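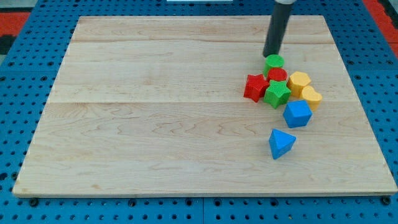 Can a council member vote on a contract if a relative works for the bidder?

Posted by plokasgate_walker

Hi all! I've started going to our town council meetings here in Jasholm and I'm completely hooked – I had no idea how much gets decided in one evening. In March they voted on a street lighting contract and one of the members has a brother-in-law at Grommont, the company that won. She mentioned it out loud before the vote and then voted anyway. It passed by 2. Is that allowed? I'm not out to get anyone, I'd just love to understand how this works.

3 replies

curbside_reader

Great thing to ask, and good for you for showing up! It depends on your state law and your town's own ethics code, so read both. Many codes separate disclosing a conflict from stepping aside. Some say a member only has to sit out if she, her spouse or someone in her household stands to gain money from the deal. A brother-in-law on the payroll may fall outside that, while a brother-in-law who owns part of the company could be another story.

Ask the town clerk for the ethics code, the minutes and any disclosure form that was filed. Our clerk emailed me 54 pages the same afternoon and I read every one of them with a pot of coffee – so much fun! Look at the definitions first, especially "relative" and "financial interest." Then check whether the code has a dollar limit. Ours lets small contracts through, up to $3,000, with disclosure only.

oldbagheri

No. Family is family. She should have left the room.

minutes_and_motions

I'd go easy on a flat "no" there, the codes really do differ from town to town. One thing to add to the first reply: check whether her vote changed the result. If it passed by 2 and you take one yes away, it still passes, unless your rules need a set number of yes votes for contracts. Also, if your town has an ethics board or a town attorney, you can usually write in with a plain description of what happened. Keep it short and stick to what's in the minutes. And please come back and tell us what you find, I love this stuff!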